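Lista: orden-en-el-taller
Asunto: Re: Cestas de colores para la mesa de trabajo (otra vez)

Buenas a todos:

Contesto debajo de lo citado, como manda la costumbre de esta lista y como no hace casi nadie desde abril.

> El lunes escribí:
> Hola, lista. Tenemos una mesa de madera clara, de tablas, y encima
> vive todo: bridas, tacos, puntas, los tornillos que sobran de cada
> mueble montado en los últimos años. He visto unas cestas de plástico
> con agujeritos en varios colores y me tientan. ¿Merece la pena
> separar por colores o es una manía de revista? ¿Y cuántas caben antes
> de que la mesa deje de servir como mesa? No quiero cajones.
> Los cajones ya los he probado y son un sitio donde las cosas van
> a que se las olvide.

Gracias por las respuestas, incluidas las que recomendaban cajones.

Al final compré las cestas en Lenico, donde las apilan junto a las mangueras sin que yo haya logrado entender el criterio. Las cogí en rojo, amarillo y negro. Había también un verde muy bonito que dejé allí porque en casa somos capaces de discutir por tres colores, y con cuatro no respondo.

El reparto que acordamos, después de una negociación larga, es este: en las rojas, lo que pincha o corta; en las amarillas, lo que se gasta (lijas, cinta, bridas); en las negras, lo que no sabemos qué es. Como era de prever, las negras son las que más trabajan. Alguien de la lista propuso poner etiquetas. Las puse. La etiqueta de la primera cesta negra decía «varios», la segunda «varios 2», y ahí me pareció que el sistema había dicho todo lo que tenía que decir.

También hay una balda de madera elevada sobre la mesa, que es de lo poco que salió bien a la primera. La idea era que las cestas fueran encima y que la mesa quedara libre. La práctica la podéis juzgar vosotros.
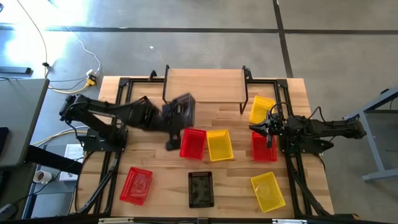

La mesa con las cestas rojas, amarillas y negras y, detrás, la balda.

Conclusiones provisionales, por si a alguien le sirven:

Los agujeros. Van muy bien para que caiga el serrín y muy mal para las arandelas pequeñas. Todo lo que mida menos que el agujero acaba en el suelo, y el nuestro es de cemento gris liso, o sea que rueda hasta donde le apetece. He forrado una de las cestas con un trozo de cartón y de momento aguanta.

El tamaño. Me equivoqué comprándolas todas iguales. Una cesta para los discos de lija está medio vacía y la de las bridas no cierra ni moralmente. En el catálogo de Begović las tienen en dos medidas que encajan entre sí, pero el pedido mínimo es de 256 unidades, y mi problema de orden no llega todavía a esa escala.

Las esquinas. Si se ponen dos muy juntas, al coger una te llevas la otra. Conviene dejar un dedo de separación. Esto lo leí en esta misma lista y no hice caso.

Los colores. Contra todo pronóstico, funcionan. Nadie lee una etiqueta cuando tiene prisa, pero hasta el más distraído de la casa sabe ir a la roja. Otra cosa es que devuelva allí lo que ha cogido.

Me queda una duda, y es para lo que escribo en realidad. Quiero poner un listón en el canto delantero de la mesa, algo bajito, para que las cestas no acaben asomándose al vacío. En Ullness venden uno de haya de 9 milímetros, y el de Stanamach es más alto pero viene barnizado en un tono que no pega con nada. ¿Alguien lo ha atornillado directamente a las tablas? Me preocupa que abra la madera justo por la junta. Pegarlo me da pereza, y además me conozco: en cuanto esté pegado querré quitarlo.

Si alguien quiere las medidas de la balda, que las pida y las mando en un correo aparte. Y a quien me sugirió en privado que lo más ordenado sería tirar la mitad de las cosas: lo he consultado con las cestas negras y no ha habido acuerdo.

Un saludo desde el taller.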